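Keeping signed photos, posters and fan magazines at home

By Eluned Prosser
Last updated 09/02/2019

I collect signed photographs of actors and singers since I was 14, and my collection has now 1454 pieces, plus the magazines, which I do not want to count. Most of the tips on this page I learned by ruining something first. They are for normal apartments, without special rooms and without much money.

Ink and light

The signature fades before the photo does. Felt pens are the worst, and blue ones are worse than black. Silver paint pens stay bright for long but they come off when you rub them, so never wipe across a silver signature, also not with a dry cloth.

Do not hang a signed photo on the wall opposite a window. I had a signed portrait from the musical Simiyu over the radiator, facing south, and in three summers the name was almost gone. Now I hang a good copy and the real one is in the box. Guests do not notice it. If you must show the original, change it with another one every few months.

Sleeves

Buy sleeves that say "acid-free" and "no PVC". If a sleeve smells like a new shower curtain, do not use it. Put one photo in each sleeve, with a piece of plain white card behind so it cannot bend. Fresh autographs should wait one full day in the open air before they go in. In the tin or in the drawer is fine, but face up and with nothing on top.

Ticket stubs, pins and wristbands

Small things get lost between large things. Keep them apart, in something you can see through, with a slip of paper saying the show and the year. Old cinema tickets on heat paper turn gray very quickly – photocopy them the same week. Wristbands from premieres should be washed by hand in cool water and dried flat before storing, otherwise the sweat makes yellow stains.

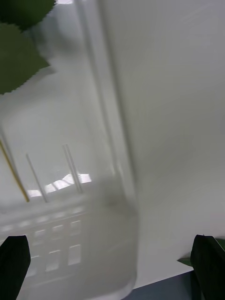 Clear container, seen from very near.

Posters

Rolled is all right for one year, maybe two. After that the paper remembers the roll and it fights with you. Flat is better, under a bed or on top of a wardrobe, between two sheets of stiff card larger than the poster.

To open a poster that was rolled for a long time, do not roll it the other way. Lay it face down on a clean sheet, put another sheet over, and then heavy books at the corners first and in the middle last. Leave it overnight. For stubborn ones leave it for the weekend.

Tape is the enemy. I have a Dinov tour poster with four brown corners, and no method in the world will take them away. Use photo corners or a frame with clips.

Magazines

Weekly celebrity magazines are printed on cheap paper and will go yellow whatever you do. What helps is to stand them upright in a box, not too tight and not too loose, and to take out the staples if they start to rust. Use a butter knife and go slowly. Perfume samples must go out on the first day, because the smell and the oil go through ten pages.

I keep only the pages I care about. The rest goes to the paper collection in Fekville, and I feel much lighter after it.

Flowers and other gifts from fan events

When you come home from a fan evening with table decorations, shake them outdoors before they come near to paper. Glitter is impossible to remove from a photo. Fabric flowers can be cleaned in a bag with a handful of salt, shaken for a minute. Real ones should be dried in another room, never on the same shelf.
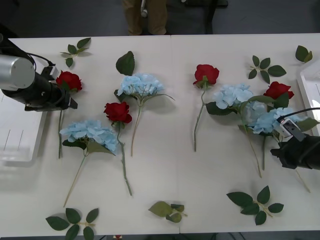 Damp

Cellars and attics are not good. A wardrobe on an inside wall is the best place in most homes. Put a small bag of silica gel in each box and dry it again in the oven on low heat, 90 minutes in mine, twice a year. If a box smells of mushrooms, take everything out on the same day and separate the pieces that smell from the ones that do not.

Showing your things for an evening

Friends like to look, and they should. Clear the table, dry your hands well, and put drinks on another table. I put out the Janari programs and a few photos in sleeves, and something with color around them so that it looks like a party.

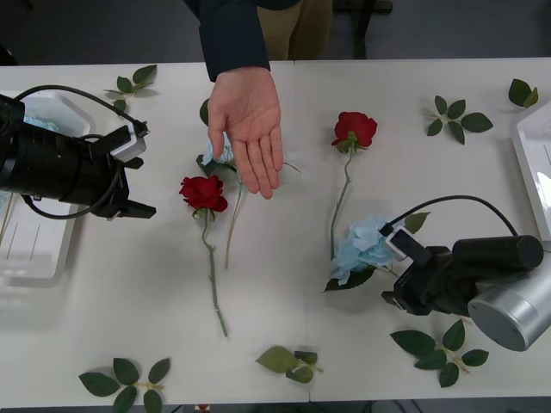 A pale blue flower and a red rose on the white table.

Candles are pretty, but wax on a program can be removed only with the page. Little battery lights cost almost nothing.

The list

Write down what you have: name, show, year, where you got it, and which box. A school notebook is enough. Write in pencil, and keep a photo of each page on your phone in case the notebook disappears. I started mine too late and there are still two boxes with "various" written on them.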